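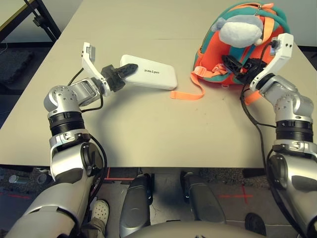 In der Werkstatt Clarance werden seit dem Frühjahr wieder Rucksäcke für den Schulanfang gepackt. Die Aktion heißt "Laur" und richtet sich an Familien, die sich eine neue Ausstattung nicht leisten können. Neben den üblichen Modellen in Dunkelblau gibt es in diesem Jahr auch kräftige Farben, zum Beispiel den orangeroten Rucksack mit türkisen Bändern und einem flauschigen grau-weißen Plüschtier oben am Träger. Dazu kommt für die älteren Schüler zum ersten Mal eine Powerbank, weiß und flach, damit das Telefon auch auf einem langen Heimweg noch Strom hat.

Bis zum 20. August 2019 sollen 500 Rucksäcke fertig sein. Das teilte Bernd Rathjen mit, der die Aktion seit drei Jahren leitet. Im Februar war noch unsicher, ob das Geld reicht. Dann hat die Firma Grunetti eine Spende von 3.000 Euro überwiesen, und auch mehrere Geschäfte aus der Plavellstraße haben Hefte, Stifte und Brotdosen gegeben.

Gepackt wird nach einer Liste. Zuerst kommen die schweren Sachen nach hinten an den Rücken, danach das Mäppchen und die Brotdose. Die Powerbank liegt in einem kleinen Fach, getrennt von der Trinkflasche. Am Ende werden alle Schnallen geschlossen und die Gurte auf die kürzeste Länge gestellt -- die Kinder können sie später selbst verlängern.

Tainá Guimarães hat die Liste zusammengestellt. "Letztes Jahr haben viele Eltern nach einem Ladegerät gefragt, daran hatten wir nicht gedacht", erzählt sie. Sie bittet darum, keine gebrauchten Akkus abzugeben. Angenommen werden aber weiterhin kleine Anhänger und Plüschtiere, wenn sie sauber sind und eine feste Schlaufe haben.

Es fehlen noch roughly 50 Sportbeutel und einige Regenhüllen in der kleinen Größe. Wer etwas bringen möchte, kann es vormittags in der Werkstatt abgeben, der Eingang ist im Hof. Die Ausgabe an die Familien findet an demselben Ort statt. Eine Anmeldung ist nötig, das Formular liegt im Büro der Werkstatt aus.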